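**Members' Forum > Facilities and Storage > Surface covers for the shared worktables**

**Sellora_Facilities**
Posted 13 Feb 2019

Members are invited to comment on the proposed arrangements for covering and clearing the wooden worktables in the Clira building. The present practice varies from one room to the next, and the office has received complaints concerning marks on the wood and covers left lying out at the end of a session.

The proposal is as follows:

- Each table is to be cleared fully before a cover is folded.
- Covers are to be stored in the tall cupboard, not under the tables.
- Black crinkled sheeting may continue in use until stocks are exhausted.

Comments should be confined to the above points. Matters relating to heating should be raised in the appropriate section.

---

**D_Nakamura**

I write in support of the first two points. With regard to the third, I would ask the office to reconsider. The crinkled material does not fold flat. Once creased it holds the crease, and a pile of 30 covers takes up the better part of a shelf. A smooth cloth of the same size could be stored in half the space.

I would add that dust settles in the ridges and is not easily removed with a dry cloth.

Desmond Nakamura
Room 2

---

**gromus_bench**

With respect to the previous member, I cannot agree. We have used the textured covers in our room since August and have found them satisfactory in every regard. Smooth cloth slides. On a table with any slope at all it will be on the floor by midday, together with whatever was placed on it.

As to dust, a damp sponge is sufficient.

---

**Sellora_Facilities**

The office notes both views. For information, the remaining stock stands at 200 covers. The cost of replacement with cloth has been quoted by Sitompul at 2,045, inclusive of delivery. A lighter grade is available at 1,008, but the supplier does not recommend it for tables in daily use.

---

**sitting_tenant**

May I enquire whether covers are required at all? The tables are pale wood and were, as I understand it, intended to be seen. A few specks and scratches are to be expected on any surface that is used for work. I should prefer a good wax once a year and no covers.

---

**D_Nakamura**

Waxing was tried in Room 2. It left a tacky finish to which paper adhered, and the treatment had to be removed at the room's own expense. I would not wish to see it repeated.

I accept the point made by gromus_bench about sliding - it is a fair one - but a cloth with a weighted hem would answer it.

---

**gromus_bench**

A weighted hem would add to the price, and the figure quoted is already high. I remain of the view that the present stock should be used first.

I have, however, no objection to the tall cupboard, provided that it is kept unlocked during opening hours. Our members have twice been unable to put covers away and were then asked to account for leaving them out.

---

**Sellora_Facilities**

The cupboard will be unlocked from opening until close. The first two points are therefore adopted with immediate effect. The third is held over, and the office will ask Sitompul for a price on weighted hems before the matter is discussed again. Until then, members using the black covers are asked to fold them along the existing creases and to lay them with the fold towards the back of the shelf.
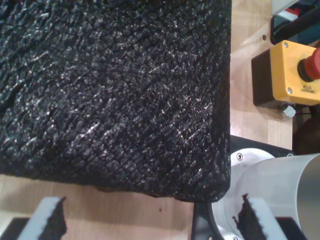
Any room wishing to keep its covers elsewhere should apply to the office in writing, stating the number of tables concerned and the name of the member responsible.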